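Club notes, Wednesday, July 21, 2021

We are still on the table. Vasanthi Marar wants the two-arm setup to put together a small white table for the Adlow student meet, and the legs are the slow part. They screw into threaded sockets, and if a leg goes in at an angle it binds.

My job is the grip positions. I had 237 saved in February and I'm at 264 now, most of them for the legs. 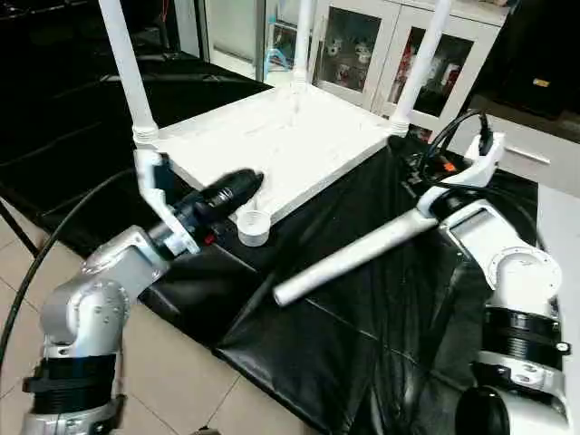
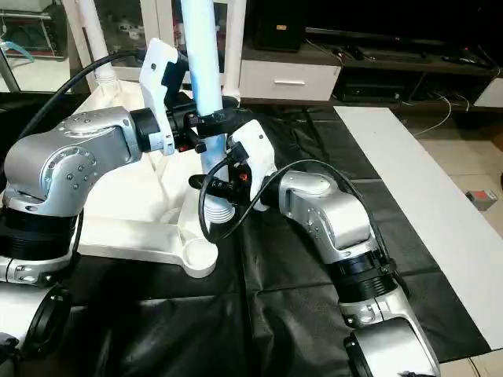
Table assembly with both arms. Three legs are up in the first picture.

Nelly Chávez is rewriting the part that decides which arm moves first. Until she's done we run everything at low speed. I also need to relabel the Barrientos log files, which still have last year's names on them. Next session I'll start on the fourth corner again.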